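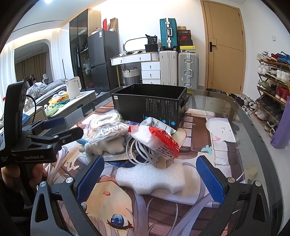
Plonance Home Sorting Guide
Section 2: Setting up a catch-all box on the table

This section covers the first box most people set up, and my favorite one: the catch-all on the main table. It takes the cables, the packing scraps, the odd packet from the drugstore, the plush toy that has been living next to the phone charger since spring. Once it's running, the table is a table again, and you can find a cable in the time it takes to lift a flap!

If you haven't picked your table yet, go back to Section 1. If you're setting up a second box in a bedroom or a one-room apartment, you can start here and skip the printed key card.

Before you start

You will need:
- one rigid box, open at the top, with sides low enough to reach over while seated
- the Gusine label sheet from your starter pack
- a few clear plastic bags
- reusable ties, or short lengths of soft cord
- a trash bag and a paper recycling bag
- 30 minutes

A box that something else arrived in is perfect. Dark cardboard hides scuffs and looks good on almost any surface. Leave the original printing and stickers alone unless they bother you, and put the Gusine label on a side that has a clear patch.

Note: The starter pack doesn't include a box. Please don't buy one until you've tried the ones you already have. Shoe boxes work for small tables, though they get tippy once there are power adapters in them.

2.1 Preparing the surface

1. Move drinks, kettles and anything else with liquid in it to a different table.

2. Decide what stays underneath. A printed desk mat can stay where it is, and on a glass top we love having one: small parts don't skate around, and the box doesn't click every time you put it down. Smooth the mat flat from the middle out.

3. Wipe the mat or the glass with a dry cloth. If you use a damp cloth on glass, let it dry before the mat goes back.

4. Stand the box toward the far side of the table, long side facing you. You want working space in front of it, enough for both forearms.

5. Open all the flaps and fold them back. If one won't stay back, hold it with a clip for now.

Caution: Don't drag a loaded box across a glass top. Lift it, or slide it with the mat still under it. Check the maximum load for your own table before adding a second box.

Caution: Keep the box clear of any rounded or overhanging edge. A corner sticking out past the glass will get caught by a sleeve sooner or later.

2.2 Making the pile

This is the fun part. Bring everything that has drifted onto the table, the chairs and the nearest shelf into one heap beside the box or in front of it. Don't sort yet. You'll want to, and it's much slower that way.

1. Start with whatever is already on the table.

2. Add loose items from the side table and the top of the dresser, but only if they are smaller than your hand or can be coiled smaller than your hand. Soft toys are excused from the size rule.

3. Leave snacks where they are. Food has its own section (Section 5), and mixing it in here makes a mess of both.

4. Leave suitcases, shoe boxes and baskets closed. They count as storage, and opening them on the first day is how a short session turns into an evening.

5. Stop when the pile is as big as the box. Anything left over goes into a second round.

If the box already has things in it, tip them gently onto the mat and treat them like everything else. Leobardo Esquivel, who tested the early drafts of this guide, left the old contents in and sorted around them, and ended up with the same three dead adapters at the bottom as before. He has since come around.

2.3 Sorting

Pick up one item at a time and put it in one of the groups below. Say the group out loud if you're working with a partner. It feels silly for a minute and then it goes wonderfully fast.

Group A, cables and cords
White cables all look alike in a heap, so give each one its own coil before it goes near the others. Find one end, make a loop as wide as your palm, and keep laying loops in the same direction until you run out. Fasten it with a tie at one point only. Cables that belong together can share a clear bag. Rope and cord that carry no power go in this group too, but never in the same bag as a cable.

Group B, soft things
Plush toys, cloth pouches, sleep masks. They go in last, on top, where they act as a cushion and keep everything under them from rattling.

Group C, packing material
Foam corners, foam inserts, molded blocks with notches cut in them. Ask one question: do you still have the thing this foam was cut for, and might you ship it or move with it? If yes, the foam goes back in that product's own carton. If no, it leaves the house. It doesn't go in the catch-all, however nicely it seems to fit.

Group D, bags and wrappers
Check inside every plastic bag before you flatten it. I've found keys, a SIM tool and a gift card this way. Fold the good ones and put torn ones in the trash.

Group E, packets and medicine
See 2.5.

Group F, everything else
Batteries, pens, coins, screws. Use a small bag for each kind.

Note: If you can't place an item within a few seconds, set it on the left side of the mat and carry on. You can come back to it when the pile is gone.

2.4 Loading the box

1. Put the heaviest items flat on the bottom, along the long side nearest you.

2. Stand bagged cables upright next to each other, like files in a drawer. Coils with no bag can lean against the short side.

3. Fill gaps with folded bags. Don't press down.

4. Add the soft things.

5. Run a finger along the front rim. Nothing should be lying over it. If something is, take it out and find out which group it was supposed to be in.

6. Stick on the label and write the group letters that are in use. Most tables end up with A, B and F.

Keep the label short. The key card has numbers up to 199 for people who want to log every item, and I do admire those people, but a letter is plenty for a table box.

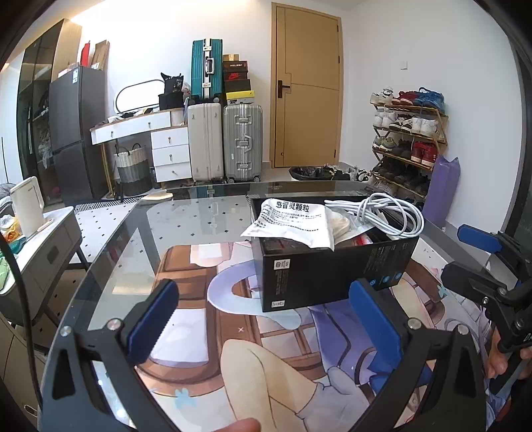 Page last changed: October

2.5 Packets and medicine

Medicine gets its own heading because it hides so well in a catch-all. A crumpled packet slung over the rim, like the 感冒灵颗粒 packet beside the coil of white cable, is very easy to take for a wrapper. Treat every packet like that as a Group E item until you've looked inside.

1. Lift the packet out and flatten it with your hand.

2. Check for contents. Granule sachets are thin and can slip down between the layers.

3. If it's empty, put it in the trash.

4. If there's something in it, read the date. Put it with your other medicine, in whatever closed cabinet or drawer you use for that, with the leaflet.

5. If you can't read the date, ask at a pharmacy how to dispose of it.

Caution: Never store medicine in an open box on a table, even for a day or two while someone has a cold. Children and pets can reach it, and so can the next person hunting for a charger in the dark.

Note: If a packet has lost its outer carton, take a photo of both sides before you put it away. The Âu reader (Section 7) can keep the picture with your notes and will show it when you search by name. It handles Chinese, Korean and Japanese print happily as long as the packet is flat, so do step 1 first.

2.6 Where the box lives

You can leave it on the table. Plenty of people do, especially in a room that also holds the bed, the fridge and the wardrobe. A few things to think about:

- The side table is tempting because it's close. Small ones with slim legs are fine for a lamp or a tissue box, less so for a box of adapters. Keep the weight on the big table.
- Don't put it on top of the refrigerator. It will get buried under other boxes, and you'll start a new pile.
- If you charge anything nearby, bring the power cord around the back of the table leg, clear of where people walk. Don't run it through the box.
- Near a window, turn the labeled side away from the sun. Gusine ink fades.

2.7 Daily and weekly use

Every evening: drop in whatever has landed on the mat. Coil cables first — this is the only rule I'm strict about.

Once a week: lift everything out, shake the dust from the bottom, and put it back in the order given in 2.4. It takes less time than making tea.

When the box is full: don't switch to a bigger one. Take out Group A, plug each cable into the thing it belongs to, and see what's left over. Leftovers go in a bag marked with the month. If you haven't opened the bag by the time you change your calendar, take it to an electronics drop-off.

2.8 Problems

The sides bow outward.
Too much weight in the middle. Move heavy items to the short ends, or wrap one loop of cord around the outside and tie it at the back.

The box slides when I reach in.
Make sure it stands fully on the mat. If your mat is underneath the glass, put a folded cloth below the box.

My coils spring open.
The loops are too small. Stiff cables want a wider circle, and some need a tie at the top and another at the bottom. Go ahead and break the one-tie rule for those.

I can't keep the mat flat.
Roll it the opposite way, hold it for a minute, then lay it down with the box on the worst corner overnight.

The label won't stick.
Glossy cardboard can be stubborn. Rub the spot with a dry cloth, press the label on, and hold it. Spare sheets come from Tandateck; quote order code 4000 and say whether you want the large or the small letters.

Someone else keeps putting snacks in it.
Set up Section 5 next. A snack box right beside this one solves it nearly every time, and it's a lovely thing to have on the table anyway.

Continue to Section 3: Drawers and dressers.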